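# Scratched gray bin, how to clean and cover?

I have two gray bins on a wooden table. The bigger one has a white panel on the far inside wall, with dark chipped patches, and the bottom is worn too.
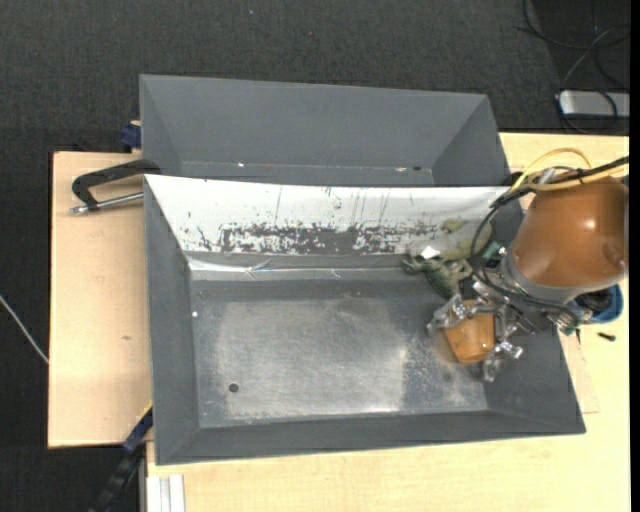 ## Answers

**Kornél Lengyel**, 18 June 2005

Warm water and dish soap first. Scratches will stay -- soap can not remove them. If the panel is chipping, I would take it off and cut a new one. Measure at the top and at the base, the walls are sloping.

**Gisela Olivares**

just buy new one

**Jamie Sugden**

I agree with Kornél. For the worn bottom I use a Wenora mat, 6 mm. Check also the small hole before you pour water in.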